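Subject: Re: [arm-users] Prarkon vs Unatine fingers on small stuff
Date: April 12, 2025

Hi all,

Picking this thread back up now that I've had the arm to myself for a while. The message I'm answering:

> We're stuck choosing between the Prarkon and the Unatine for a
> tabletop setup. Mostly kitchen things, nothing heavy. The spec
> sheets might as well be the same page. Has anybody run both on the
> same objects with the same controller? And does the Unatine really
> need its own power brick? We had one die in December and I'd like
> to avoid buying another.

Yes to running both, and yes to the brick, sorry! Ours is still alive, but it gets warm enough that I keep it off the carpet.

I did 21 objects, 10 tries each per gripper, all on the Bravo controller with stock settings. The layout is my usual mess on a wooden board – play food, bowls, a can, a few things with awkward edges. 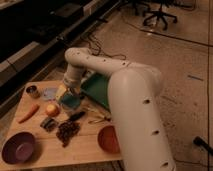
Gripper down at the little yellow block, with the teal cup right next to it.

Blocks are boring, and both grippers were fine with them. The cup beside the block is where it got interesting, because the Prarkon opens wider than I'd like and kept nudging the neighbor on the way down. You can cap the opening in the Bravo config (look for the max width line, it's in a silly place) and after that I had hardly any bumps. The Unatine comes in narrower out of the box, so if your table is crowded that's one less thing to fiddle with.

Round things went the other way. The Prarkon pads have more give and they settle onto an apple nicely. With the Unatine I had to slow the close way down or the fruit would squirt out sideways and roll for the edge. Grapes were bad on both. I'd love to hear from anyone who has a trick for grapes.

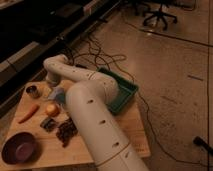
Arm reaching across to the can side of the board, carrot and purple bowl nearer the corner.

One thing I didn't expect to care about was reach. When the arm stretches across like that, the wrist angle changes and the longer Prarkon fingers touch the board before the pads are level. I ended up raising my approach height for the far row only. It's ugly, but it works. If you're mounting from scratch, scoot the board closer than you think you need to.

Also, watch the fixed camera. The arm itself hides a good chunk of the board from mine, and anything close to the big lower link is a guess until it moves out of the way. I'm tempted to add a second view before I do any more comparing.

If I had to buy one tomorrow for kitchen stuff I'd get the Prarkon and live with the width setting. I can send my Bravo config to whoever wants it – just reply off list so we don't fill up everybody's inbox.

Sent to the arm-users list, hosted by Datenau

This site uses cookies to remember your archive settings. OK | Read more

Recent threads
Bravo firmware: homing fails after update
Pad material for wet objects?
Unatine power brick, round two
Cheap ways to keep cables off the floor

Contact the list owner | © Datenau 2025 | Back to top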